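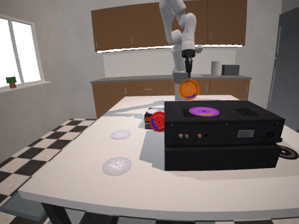
Téléopérer un bras en simulation : saisir un disque sans y passer l'après-midi

Niveau : débutant patient. Prérequis : Jimeck installé, la cuisine virtuelle chargée, une manette ou un SpaceMouse branché avant le lancement (après, Jimeck fait semblant de ne pas le voir).

Un disque est un objet détestable à saisir. C'est mince, c'est rond, et à plat sur une table, cela n'offre aucune prise à deux doigts qui descendent à la verticale. C'est pourquoi on commence par un disque debout, présenté par la tranche.

1. Choisir le disque
Dans le panneau Objets, désignez la cible. Pour un premier essai, prenez l'orange, celui qui se tient à la verticale sous les doigts de la pince. Les deux argentés couchés à gauche de la table attendront que vous ayez meilleur moral. Le violet, posé sur l'appareil noir, est un exercice à part entière.

2. Régler la vitesse
Par défaut, Jimeck suppose que vous êtes chirurgien. Descendez la translation à 3 cm par seconde et verrouillez la rotation du poignet. Vous la déverrouillerez quand vous en aurez vraiment besoin, c'est-à-dire plus tard que vous ne le croyez.

3. Descendre, puis fermer
Orientez la pince pour que les doigts encadrent l'épaisseur du disque. Changez de caméra avant de fermer : vu de face, tout paraît aligné, y compris ce qui ne l'est pas. Fermez lentement, attendez que l'indicateur de contact se stabilise, remontez tout droit.

4. Contourner les obstacles
La table est encombrée : la pile de boîtiers, le disque rouge appuyé devant, l'appareil et son socle. Passez haut. Un trajet direct fait gagner une seconde et coûte une prise. Si vous touchez la pile, arrêtez l'enregistrement et recommencez. L'apprentissage copie aussi les bêtises, avec une fidélité touchante.

5. Enregistrer la démonstration
Touche R pour démarrer, R encore pour terminer. Attendez que le bras soit immobile aux deux extrémités. Les hésitations de plus d'une seconde se coupent dans Lagman, onglet Nettoyage. N'y corrigez pas la trajectoire à la souris : le résultat est superbe et aucun bras ne peut le suivre.

6. Varier
Déplacez la cible entre deux prises, même de peu. Mon premier jeu comptait 662 démonstrations presque identiques, et le modèle avait brillamment appris à viser un point de l'espace, disque ou pas. Le suivant en compte 3 172, avec des positions tirées au sort, et il s'en sort nettement mieux.

Dépannage
La pince traverse le disque : le pas de simulation est trop grand, passez à 1 000 Hz.
Le disque s'envole à la fermeture : force de serrage excessive, divisez-la par deux.
Le bras part à l'opposé de votre main : le repère est celui de la caméra. Choisissez « Base » dans les préférences.

L'export au format Florkar se fait depuis le menu Fichier. Cochez « Inclure les échecs » seulement si vous comptez les étiqueter.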